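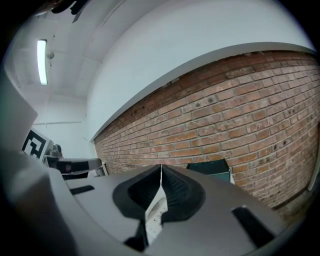
Brick wall, right-hand stretch. Chipped faces, small holes near the top course.

March 7, 2020. Back room, Brodthorpe. KS writing, MK in for the first half.

Purpose today: look over the brickwork properly before anyone orders filler or paint, and settle what stays in the room.

Went along the wall with a torch and a soft brush. Colour is very mixed, from orange through terracotta to a dark brown, so whatever we patch with will have to be toned. A single bag of red mortar dye is going to look wrong on half of it. Brushed only where the faces were already chipped. A fair bit of dust came off near the floor, less higher up.

Holes. Malou thinks they are old fixings from a shelf rail. I thought so too at first but the spacing looked odd to me. Put a bit of wire in 4 of them. Depth varied, deepest took 21 mm before it stopped. Two had crumbs of old plug in, grey fibre, so she is probably right about those at least. Not filling any of them yet.

Mortar: pressed with a thumbnail and then a screwdriver. Sound along most of the length. One soft patch low down on the right, raked it back by hand and swept up. Needs repointing with lime mix, not cement. Bošković are sending a sample tub, asked for the pale grey. If it hasn't come by the time I am next in, ring them.

Trial patch with the Plesteck filler on a loose brick from the yard. Mixed it stiff. Too pink. Second go with a pinch of the brown pigment, closer. Left both on the windowsill in the corridor with the mix written on masking tape. Please don't move them, I want to see the colour in a week.
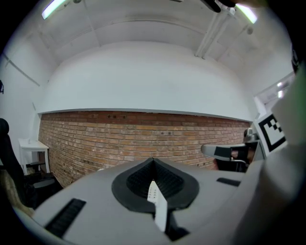 Brick with the plaster above, and the corner with the side table. Both lights on.

Plaster above the brick: going to leave it white. Malou suggested taking the brick colour up a bit with a limewash so the join is less sudden, but the ceiling is white as well and curves over, and I think a band of colour under it would make the room feel lower. We agreed to leave it unless somebody feels strongly.

Faint seams in the ceiling. Ran a hand over the nearest one from the steps and felt no edge, so paint only. The pipe up there wants wiping down and a coat at the same time, same white. Mask the light fittings first -- last October we got spots on the covers and they never came off.

Furniture. Small white table stays against the wall until the painting starts, then out to the corridor. Black office chair can stay in use. It needs a sheet over it on the day, the fabric on the other ones picked up dust badly. The skirting side of that corner hasn't been brushed yet, the table was in the way and I ran out of time.

Ordering, for Malou:
lime mortar, one tub, after the Bošković sample is agreed
Pornulano white matt, enough for the plaster and ceiling, she has the area worked out
low-tack tape, 7 rolls
dust sheets, the heavy sort

Budget left for the room is 300, more if the paint comes out of general stores. Haven't asked.

To do next time: finish brushing the corner, check the wire depths again with a proper gauge, look at the two patches in daylight. -- Kamrul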